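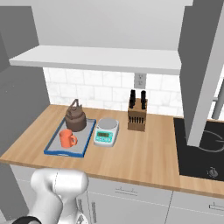

Category: Kitchen fixtures and surfaces

Wooden countertop

A wooden countertop is a horizontal kitchen work surface made from solid lumber or from strips of lumber glued side by side. Common species are maple, oak, beech and walnut. The boards may be laid with the long grain facing up (edge grain) or with the cut ends facing up (end grain). End grain resists knife marks better but takes in more water.

Wood swells and shrinks across the grain as humidity changes. Fasteners are therefore set in slotted holes, which let the top move without splitting. A cutout for a sink or cooktop weakens the slab, and its raw edges are sealed before the appliance goes in.
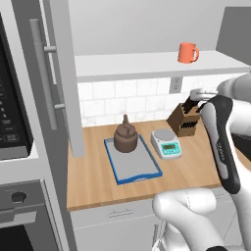

Finishes fall into two groups. Penetrating oils soak into the surface and are renewed at intervals, while varnishes form a film that lasts longer but is harder to repair in one spot. Scratches in an oiled top can be sanded out locally — a varnished top usually has to be stripped first.

The Larnon mill at Emska made edge-grain tops in 2 thicknesses and sold 763 of them in its first year. A survey of the mill's records by Pallavi Yadav lists 147 tops returned for cracks, most of them in February, when heated indoor air is driest.

See also: Butcher block; Cutting board; Wood finishing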